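**Small workshop tips: planning money for a robot sorting corner**

Many readers of this page have a small workshop and now think about buying a robot for sorting parts. I made this plan last January, and I write down what I would tell a friend.

**Start with the belt and the bins.** Measure your longest wall first. A straight belt along the wall leaves the front side open for the arms and for you. Do not order the robot before you know the height of the belt.
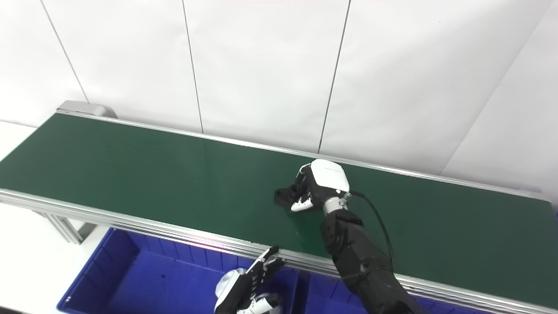
Greer Dalgleish wrote to me that I should put the price of the belt support first in the list, as in her shop it cost more than the belt motor. I agree with her, and I changed my list.

**Buy bins before you buy software.** Plain plastic bins are cheap, and you will want more than you planned. I put 199 dollars in the plan for bins and rails, and 300 for cables, connectors and the small metal fittings. The used belt I found through Vukel, and the offer from Miletar was for a new one at 2000. Please ask both kinds of seller for the delivery cost in writing.

**Test with your real parts.** A seller will show you the robot with nice square blocks. Bring a bag of your own pieces, the ugly ones with holes and flanges, and ask to see them picked from the belt. 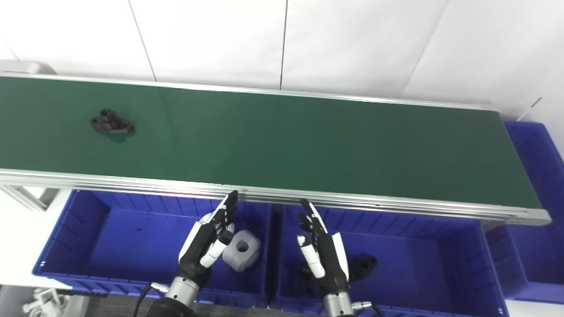 Ask also who pays if a finger is damaged during the test. In my offer from Tuhiwai it was written on the last page, in small letters.

**Keep some money back.** I hold 30 percent of the budget until the robot has worked one full week with my parts. Spare fingertips and one spare cable go in this sum too.
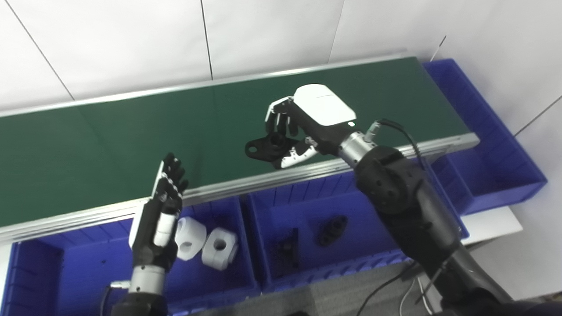
*Black parts and white parts in separate bins under the belt.*

**Look at the floor.** Plan the way of the cables on paper, with the length of each one, and add a bit for the corners. I forgot this and had to order two times.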